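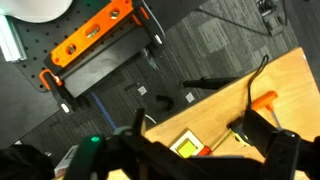

A hex key and a tape measure on a wooden tabletop.

Solthorpe council candidates file early for Ward 3 seat

Two candidates have submitted nominating petitions for the open Ward 3 seat on the Solthorpe city council. The clerk's office accepted petitions from Haiyan Tan, a former planning board member, and Brândușa Nistor, who ran for the same seat in the last cycle and lost by 88 votes.

A petition requires 96 valid signatures from voters registered in the ward. Tan filed 255, and Nistor's total was still under review at noon. Signatures are checked against the voter roll for address and date of registration. Duplicates are struck from both petitions.

The seat is being vacated by Guoqing Yin, who is not seeking another term. Yin has not endorsed a successor.

Filing closes at 5 p.m. on the last business day of June. Challenges to a petition must be made in writing to deputy clerk Yanling Yu. If a third candidate qualifies, the ward will hold a primary under the city charter.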